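Padbridge Crafts Forum > Weaving and Basketry > Painting over woven trays: chalk paint or leave it alone?
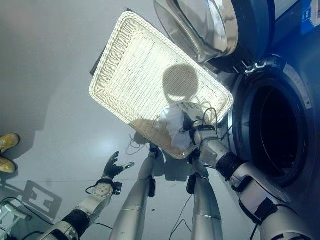 ermira_d
22 Dec 2020
I signed up for the drop-in day at the Grarnia studio and I'm so excited! You bring your own piece and they supply paint, brushes and varnish. I want to do a white wicker tray with a band of blue around the braided rim. Has anyone done this? Does chalk paint crack when the weave flexes?

Kabbaj_Ashraf
Chalk paint is lovely on wicker, go for it! Thin it first (I do 3 parts paint to 1 part water) and use a stubby brush so it gets down between the strands. Two thin coats. I did a bread basket in September and it still looks great.

maarja.j
Going to disagree with Ashraf, sorry. Mine cracked along every bend within six weeks. Spray paint is so much better on anything woven. Light passes, turn the piece, another light pass, done.

Kabbaj_Ashraf
Did you seal it? Mine has matte varnish on top.

maarja.j
Wax. So ok, maybe that was it. Still team spray though, you can't get a brush into a tight weave without blobs.

Raph_C
Grarnia won't let you spray indoors, I asked last time. They do have the fan brushes, and those are brilliant on rims — ask for the 30 mm one at the desk before somebody else grabs it. Mask the flat part with low-tack tape. The regular stuff pulled fibers off mine.

ermira_d
Fan brush, thank you!! Is the Sisosside workshop any good? I saw they have a basket weekend too.

Raph_C
Fabulous teachers, but you weave from scratch. Great fun if you've got two full days and strong thumbs.

ehab_elidrissi
I'd leave white wicker alone, personally. A ribbon threaded through the rim gives you the blue and you can pull it out when you get bored of it. But I'm the guy who owns 6 undecorated baskets and loves every one of them.

maarja.j
Ribbon gets grubby so fast, Ehab!

ehab_elidrissi
Then you change the ribbon!

ermira_d
Ooh, now I want to do both. Paint on the tray, ribbon on the little bread basket. Booked for the morning slot, bringing low-tack tape and matte varnish just in case they run out.

Kabbaj_Ashraf
Post it when it's dry!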